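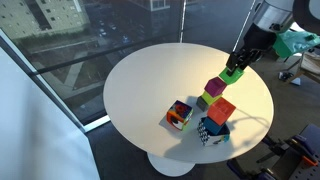

In praise of the block that doesn't match

My aunt had a rule about building blocks, and it was that they went back into the box they came from. Wooden ones with the wooden ones, alphabet ones with the alphabet ones, and heaven help the cousin who left a domino in among them. I was an obedient child and I kept to it for years, and when I had a child of my own I bought one handsome set, all of a size, in a tray with a place for every piece, and I put it on the low shelf and waited for the castles.

The castles never came. What came was a single wall, rather straight, and then a request for a snack.

I have been thinking about that tray ever since my friend Fiorella Sorrentino moved house and gave me a shopping bag of what she called her orphans. These were cubes left over from a good many sets and a good many children: bright ones and gray ones, big ones with patterns printed all over them, little ones no larger than a walnut. I tipped them out on the table by the window one Saturday morning, meaning to sort them, and by lunchtime there was a tower on it and my daughter had not asked for anything at all.

I think a set that matches does too much of the work. Every piece fits on every other piece, so there is no question to ask about any of them. With a mixed lot you have to look. A wide block wants to go at the bottom, but the wide block is also the prettiest and you would like to see the top of it, so there's a decision right away, and a child of four will stand there with her tongue between her teeth and make it. A small one won't hold up a large one, or it will if you are very careful and don't breathe, and finding out which is a fine way to spend ten minutes (and I include grown people in this, having watched Arturo Barbieri from next door let his coffee go cold over it).

Then there is the color. I know the fashion is for quiet toys in oatmeal and sage, and I've got nothing against sage, but put a hot pink cube next to a lime one on a plain white table and tell me your heart doesn't lift a little. They clash! They are supposed to. Nobody in my house has ever been soothed by a beige block, and I doubt it has happened often in yours.

My sister-in-law Agata Monti, who has raised 3 boys and is entitled to her views, thinks this is all very well but that a jumble teaches children to be careless. She likes the tray. She likes seeing at a glance that a piece is missing. I do see the comfort in that, and I'll admit that the evening I found a cube inside my boot I thought of her kindly. But a missing piece only spoils a set that was complete to begin with. Ours can lose one down the back of the sofa in June and get it back in November, and it's greeted like a relative home from sea.

So I would say, if someone is having a baby and you are wondering what to bring, skip the boxed set for once. Ask your neighbors what is sitting at the bottom of the toy chest. Go to the church sale and put your hand in the bin. Wash everything, look it over for splinters and for anything small enough to swallow, and hand it over in a bag.

The handsome set is still on the shelf, by the way. We use the tray for crayons.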